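Shared Table at Varkine House: Frequently Asked Questions

38 shares
6 comments

Who can use the table?

Anyone with a room on the ground or second floor. Guests can sit there too, as long as the person they came to see is with them.

Do I have to book it?

No. Meals are first come, first served. If you want the whole table for a birthday or a card game, put your name on the sheet by the door before 10 in the morning.

What is supposed to stay on the table?

The thermos, the tissues and the cloth. Everything else goes back to your room or your shelf when you finish. Snack boxes may be left out during the evening if you are happy for other people to eat from them. Fold the top down at night.

Who fills the thermos?

Whoever empties it. Fill it from the kettle, stop a little below the neck and close the lid. The water is for tea and instant noodles. Please don't put tea leaves, coffee or soup in it, as the smell stays.

Can I use the bowls?

Yes. The shared bowls are on the lower shelf and hold 600 ml to the rim. For noodles, 400 ml of water is plenty. Bowls with a name on the bottom are private.

How should the bowls be washed?

Dish soap and a soft sponge, inside and out. Steel wool scratches the shiny ones. Some bowls have an outer layer in a second color, and water can collect where the two parts meet, so tip those on their side for a few minutes before you stack them. Two-layer bowls don't go in the microwave.

Are there gloves for cleaning or for messy food?

Disposable gloves are in the drawer, in packs of 200. Take what you need. Used ones go in the trash, and so do the wrappers and tissues from your meal.
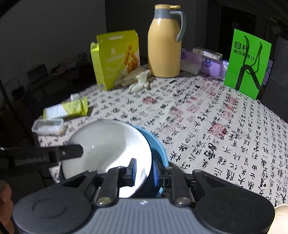 What about the tablecloth? It can be wiped with a damp cloth after every meal, and that takes care of most things. Oil needs a drop of dish soap. Blot sauce first, or it spreads into the light parts. If something won't come out, leave a note and it will be dealt with at the next wash. Don't bleach it.

Can I leave leftovers in a plastic container?

Until the end of the evening, with the lid on. After that it belongs in the fridge with your name and room number. Anything without a name gets thrown out when the fridge is cleaned.

Something of mine is missing. Where do I look?

Try the gray bin under the stairs. Small items found on the table after closing are put there and kept until the end of the month.

Who do I ask about anything else?

Todor Todorova, room 10, most evenings after 7.

Was this page helpful? 14 people said yes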